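Wooden sticks and where to keep them

My kitchen has never had enough drawers, so over the years I've collected plastic towers, tubs and baskets to make up for it, and I wouldn't be without a single one of them! The long, thin things are the real nuisance – chopsticks, skewers, stirring sticks – as they slide to the back of a drawer and you never see them again until you move house.

My answer is an upright basket with holes in the sides. Mine lives on the table, on top of a patterned cloth, and everything long goes in on its end.

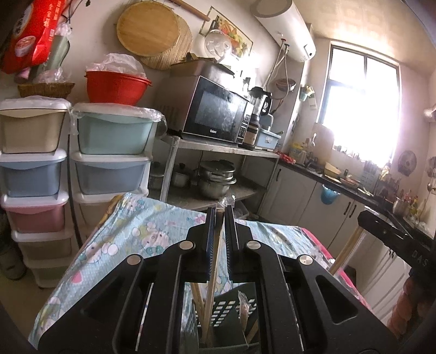 Long sticks in the green basket, drawers close by.

If your sticks come in clear wrapping, decide early on whether it stays or goes. Iresha Gunawardena buys hers in packs of 50 and leaves them wrapped until company comes. I like to peel a few at a time and keep 10 ready – loose bits of plastic go straight into the trash, or they end up under the stove (ask me how I know).

Rinse the basket now and then, and let it dry upside down overnight.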